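4.2 Where the parcel ends up once it is through the door

We had expected, when we began talking to households in Trarkville, that most of the conversation would be about delivery itself: the missed knock, the card on the mat, the long walk to the depot on the Mustora side of the river. People did talk about those things, and at length, and we are grateful for their patience with our recorder and our many follow-up questions. But again and again the talk drifted indoors. What our hosts wanted to tell us about was the hour after the parcel arrived, and the places in the home where it was allowed to sit.

The survey reached 1,364 households, and we made home visits to 160 of them. The visits are what this section draws on. We asked each household to tell us about the last thing they had ordered, starting from the front door and going wherever the story went. Some of these stories were very short. Others took in a hallway, a kitchen counter, a quarrel over a stairwell and a return label that had gone missing since August, and we were happy to follow along.

Earlier writing on home shopping tends to treat the kitchen table as the natural place for opening things, and in the older row houses near the market that is still a fair account. In the newer apartments at Zakholm, where the table may be a folding one or may be doing duty as a desk, people spoke much more often of the bedroom. One woman told us the bed was "the only flat thing in this house that isn't already covered in somebody's homework." Another said she liked to lay everything out on the covers before deciding what to keep, the way her mother used to lay out clothes for a trip (Figure 3).
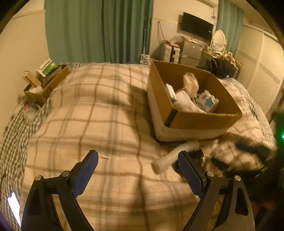 Figure 3. An open cardboard box with wrapped items inside, on a plaid duvet.

Keeping and sending back were rarely decided in one go. Several people described a kind of waiting period, during which an item stayed in its wrapping and was looked at now and then, sometimes for days, while other members of the household were asked what they thought. A man in one of the Policarpio buildings called this "letting it get used to us," and we have borrowed his phrase in our notes ever since. Shops set their return windows with a single buyer in mind, and it seems to us that a good deal of the worry people reported came from trying to fit a family conversation into a period meant for one person.

The boxes themselves had a longer life than we had guessed. They were saved for school projects, for moving, for a cousin's shop, and in a fair number of homes for no stated purpose at all. Older residents were the most careful savers, folding boxes flat and tying them with string, and a few were a little shy about showing us how many they had put by. We take up the question of storage space in Section 5, where the floor plans for the three building types are compared and where the Zakholm closets, a sore subject with nearly everyone who has one, get the fuller treatment they deserve.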